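Club gripper, fisheye view and the lost grip time – need opinions before the July meet

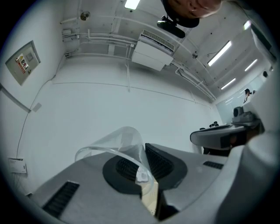 Wrist view in the club room, gripper in hand. Clear shield still fitted.

prukeck_build
Posted 8 July 2023

We're the student robotics club at Chiu and our project this summer is a hand-held gripper you carry around and do tasks with, so the arm can learn from the recordings later. The picture is from the camera on the gripper. Two things I want to settle before the meet.

First, the shield. It's the curved clear piece behind the round vent. Xiuying Cheng wants to keep it, I want to take it off. It sits right in the middle of the view.

Second, the lens. It's a wide fisheye and the walls and ceiling lines bend a lot toward the rim. Do we undistort before training or leave it alone?

We have 130 recordings so far. The goal is 300.

kuker42
Leave the distortion. We undistorted ours last year and lost most of the edges, and the edges were where the useful stuff was. Calibrate the lens, save the numbers, and train on the raw view.

walline_team
Disagree with kuker42, at least partly. If you're using the video to work out where the gripper is in the room, you need a proper fisheye model for that step. A normal lens model will drift on you. What goes into the training after that is a separate question.

kuker42
Fine, I meant the training part. For tracking, yes, use the fisheye model.

xcheng
I'm the one who wants the shield. It keeps fingers and sleeves away from the front. We have new members using this thing and I'd like them to keep using it. You can still see through it in the picture.

prukeck_build
You can see through it, but you get the bent edge going right across the middle. Anything behind that edge is going to look a bit different from one angle to the next.

chingwen_tai
Ching-wen Tai here, I do the recordings most afternoons. My vote is keep the shield, but keep it the same for every run. What would hurt us is half the set with and half without. If you take it off now we have to start over from zero, and I'm not doing 130 again.

walline_team
Agree with that. Same goes for the camera mount. Mark the position with a paint pen and check it every 10 runs.

One more thing from the picture. That back wall is big, flat and white. Tracking needs corners and texture to hold on to. You do have pipes, the panel with the warning label and the ceiling lights, so it may be OK, but when the view is mostly wall you can lose it. We taped printed patterns up at ours and it helped a lot.

prukeck_build
We do lose tracking on some runs. I blamed fast hand movement.

kuker42
Could be both. Slow down and put the patterns up, then compare. Also look at your exposure with the ceiling lights in view. I'd lock it and not let it hunt.

mfold
Does 300 really get you anywhere? Our group had about 800 and the arm still missed the handle half the time.

chingwen_tai
Depends on the task. Ours is one object, one table, pick up and put down. I would take 300 clean ones over 800 where the tracking drops out.

mfold
Maybe. I'd still plan for more than you think.

xcheng
So shield stays for this set?

prukeck_build
Shield stays for this set. I'm still going to do 10 runs without it on the side and post both. Patterns go up on the back wall tomorrow, and I'll ask before I tape anything near the electrical panel.

walline_team
Keep it off the panel completely. Post the calibration numbers too if you can, I'd like to compare them with ours.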